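Why Do Socks Come in Twos (and Leave in Ones)?

A sock is a strange piece of clothing. You can wear one hat. You can wear one coat. But a single sock is just a small bag for a foot, and it will sit in your drawer for years waiting for its twin to turn up.

So where do the missing ones go?

Mostly, nowhere interesting. Socks are small and bendy, and they get into places a shirt can't. One slides down behind the washing machine. One rides up inside a pant leg and comes out at school, usually in front of people. One gets trapped in the corner of a fitted sheet, which is the best hiding place in the whole laundry basket. Shake the sheet before you accuse the dog.

Then there is cling. When clothes tumble around in a dryer, they rub against each other, and tiny bits of electric charge hop from one cloth to another. Cloth that gained some sticks to cloth that lost some. This is called static electricity. It is the reason a sock can hang on to the back of your sweater all morning while your friends say nothing.

How to make a pair

You need 2 socks. They should be the same color, the same length and, if you're fussy, the same amount of worn out at the heel.

Start by laying them on a table where you can see them. A flat sock tells you a lot: there's the toe, there's the heel, and there's the cuff, the open end where your foot goes in. Turn any inside-out sock the right way by reaching in, grabbing the toe and pulling. Hold your breath if it hasn't been washed.

Now put one sock on top of the other, toe on toe and heel on heel. Fold them in half. Some families roll them up and tuck the whole roll into one cuff, making a sock ball. Sock balls stay together very well. They also stretch the cuff, and they fly across a bedroom beautifully, so grown-ups have mixed feelings about them.

What about the leftovers?

Give them a box of their own and check it on the next laundry day. If a sock is still alone after a month, it can have a new job as a puppet, a duster or a coat for a cold water bottle. Its twin will turn up the next morning, of course. Socks are like that.

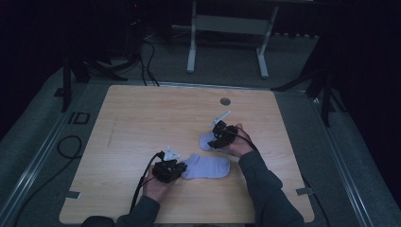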